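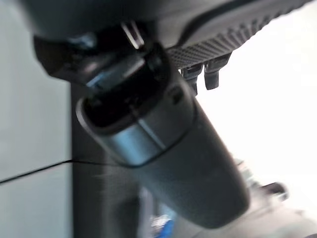

One of the grippers, close up

About us

Hello, and thanks for clicking on the page that most people skip! I'm Obinna Jibrin and I run Kalotero, which picks and packs drinks orders for offices, corner shops, village halls and anyone else who wants their fizzy pop and bottled water brought to the door. I started it with one van and a very bad back. These days we've got a proper building, long rows of black shelves, a lot of blue baskets and, for a good while now, robots doing a share of the picking.

I get asked about the robots more than I get asked about anything else (including prices), so most of this page is about them and about what they've meant for the people who work here. If you only want delivery areas and opening hours, they're on the contact page.

How we got here

Picking drinks is heavy, dull work. A bottle isn't much on its own, but do it all morning, bending for the low shelf and stretching for the high one, and by dinner time your shoulders know all about it. We had 1469 product lines when I first sat down with the people from Uvach, who make the software we use, and every one of those lines had to be found, lifted and put in a basket by someone on foot. It's now 1493, so we've hardly got simpler.

I'll be straight with you, I wasn't keen. I'd been shown round a place where everything had been ripped out and rebuilt to suit the machines, and the few people left looked as though they were there to sweep up after them. I didn't want that. What I liked about the Uvach lot was that they let us keep our own shelves and our own baskets, and they spent the whole of August standing in our aisles asking the pickers questions. Which bottles roll? Which ones look the same from the back? Where do you put your hand when the shelf's half empty? I learnt a fair bit about my own business that month.

What the robots do

They pick. An order comes in, the robot goes to the shelf, takes hold of a bottle with one hand and has the basket ready in the other. We tried having the basket on a trolley alongside and it was forever in the way, so in the end the basket went into the other hand, the same as a person would do it in a supermarket. Simple bottles are what they're best at. Glass they don't touch, by our choice, and multipacks still go to a person every time.
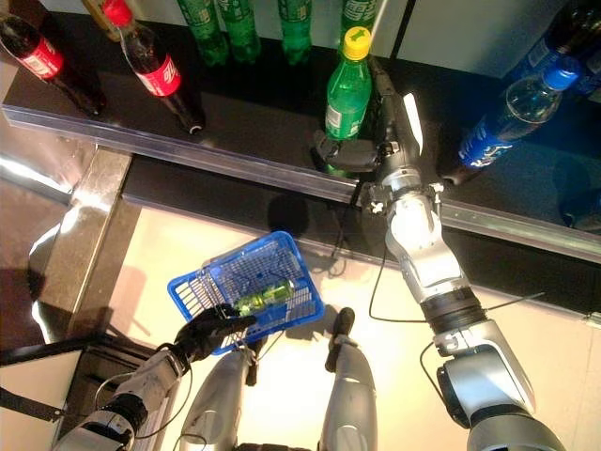
Clovau wrote to us after a visit to say that it was slower than expected, and could we please explain why anyone would pay for a slow picker when a teenager with a trolley would beat it hands down?

Fair question, and I wrote a long reply, so I may as well give the gist of it. Yes, on a single bottle a good picker is quicker. I'd back any of mine in a race. But I'm not after a race. The late shift used to be the one I couldn't fill, and when I did fill it people left, and then I'd be in there myself at silly o'clock with a basket on each arm. The robots plod through the simple orders and the folk on lates do the mixed ones, the glass and the checking. What I pay for is a shift that runs without wearing anyone out.

What changed for the team

Quite a lot, and some of it was bumpy. There are 60 of us at the moment, drivers included, and I promised at the start that no one would lose their job over this. I kept to it. What I hadn't thought hard enough about was that people can keep a job and still feel it's been taken off them. A few of the older hands were proud of knowing the aisles by heart, and for a while they felt that counted for nothing. I should've talked to them sooner than I did. We lost one very good picker over it, and I'm still sorry about that.

What came out of those talks was a new job, which we call floor lead. Floor leads look after an aisle and whatever's working in it, person or machine. They decide what the robots are allowed to pick that day, they can stop one whenever they like without asking me, and they get paid more than pickers do. We've got seven of them and all seven came off the picking team. Training is done here, on paid time, with Song – that's the training outfit, they come to us so there's no travelling – and you don't need to know a thing about computers before you begin.

The other changes are smaller. Breaks are longer on lates. There's less lifting from the bottom shelf. The radio is quieter, by popular vote, as you want to be able to hear something rolling along behind you. And the aisles are tidier than they've ever been, mainly as a robot won't step over a cardboard box and swear at it like I would.

What still goes wrong

Plenty! Bottles that have been put back on their side are a nuisance, and so is anything with a label that's been changed for a summer offer. Someone has to go and sort it, and if three things go at once then it's all hands. We keep a notebook by the packing bench where anybody can write down what annoyed them, and the floor leads go through it with Uvach every other week. Some of it gets fixed. Some of it has been in there for months – the bit about the beeping, for instance. I do read it, I promise.

Come and have a look

We open the doors to customers, schools and the plain curious now and again, and the next one is on Fri 1 November. Wear flat shoes, and please leave the dog at home. You can talk to the floor leads without me hovering, and ask them whatever you want about the work, the pay or the machines. Tea's free. So is the pop, within reason.

If you'd like to work here, send a few lines about yourself through the contact form. A CV is fine but I'm just as happy with a chatty email, and you'll hear back from me either way.

Obinna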